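4.2 Police statements as a source

Most of the shootings in our sample entered the record through one door: a spokesperson's statement, sent out in the first hours. Barbieri treats these statements as a fair proxy for what happened. We are less sure. Of the 12 Clekemberg incidents, 9 were first reported with a motive attached, usually "a dispute," and in few of them did the later court file use that word at all.

Afiq Raju coded each story twice, once on the day it ran and once after the case closed. The coding was done by hand. An earlier attempt to sort the stories with Dritemix was dropped when it kept filing witnesses under suspects.

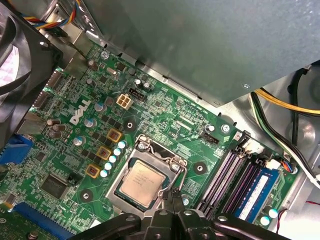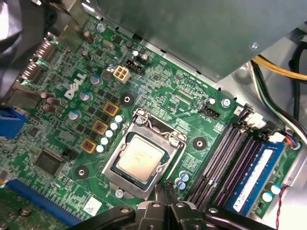
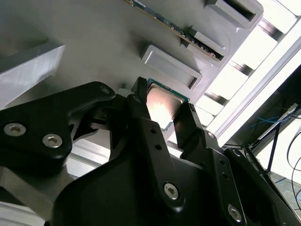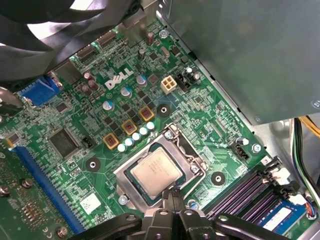
Figure 10. Computer processors, in a socket on a Dell motherboard (first, second and fourth panels) and held in a gripper (third panel).

The gap between the two codings is widest for location. Early stories name an apartment complex, and the name sticks, even where the file puts the shooting on the street outside. Residents of the Fakir buildings have complained about this for years, and on our reading they have a case.

It may be said that 600 words of copy filed at night cannot carry much nuance. Perhaps so. But corrections were rare in the weeks that followed too, when there was time to make them, and we doubt that deadline pressure explains all of it. Barbieri's claim that errors "wash out" over a large sample would need them to fall in both directions. In ours they mostly fall in one.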